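7/7/26

The Carelero Courier ran another editorial this week calling the Stondent tenants "agitators." I read it twice looking for a source and found one anonymous landlord. The tenants have held 2 meetings, both open to anyone. I went to the second one. There were 40 people there and most of the talk was about water heaters.

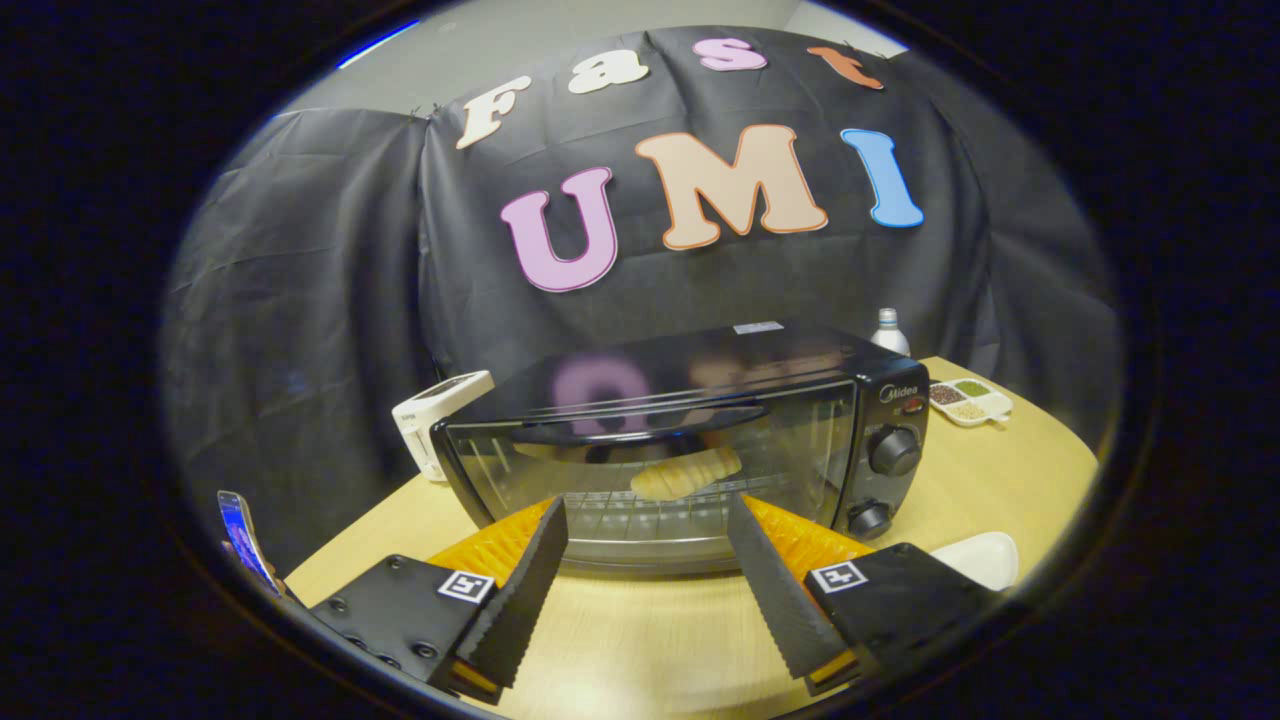 My problem with the editorial is that it treats a rent complaint as a threat to the town. The paper did the same thing in July two years ago, when the bus drivers asked for a raise. It says "outside groups" and leaves it there. Most of us have a toaster oven on the table and a roll in it, and want to know what the rent will be next year. The council could answer that. It has had the request for 15 weeks.

I sent the paper a letter. If they print it I'll post the link.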